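The Second Coat
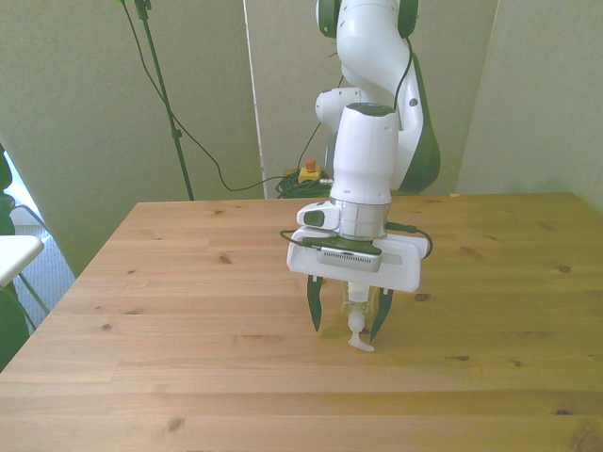
Pump bottle over the pine table.

Aldana Núñez logged the panel at 11.5 on the lightness scale in its darkest corner and wrote the figure on the back in pencil. The painting was a harbour at Flultport, oil on birch, 28 days dry to the touch. Gavalas had asked for it varnished by the nineteenth of December.

She tested the lower margin first. A cotton swab with white spirit came away clean after five passes. On the sixth it came away grey.

She rang him.

"Which medium did you use in the water?"

"Trevar," said Achilleas Gavalas. "And some of the old Vida, under the boats."

"How much is some?"

He did not know. The Vida tin had no label left. It had been his father's, and he had thinned it twice.

She set the panel flat under the lamp and marked the boats on a tracing sheet. Three were sound. The fourth, the one with no mooring line, was soft to a depth she could not measure without cutting.

"It needs until spring," she said.

"The buyer leaves before then."

"Then he can take it matt."

There was a pause on the line. She could hear him moving jars.

"Leave the fourth boat," he said. "Varnish up to it."

She cut a mask from the tracing sheet and weighed the brush in her hand.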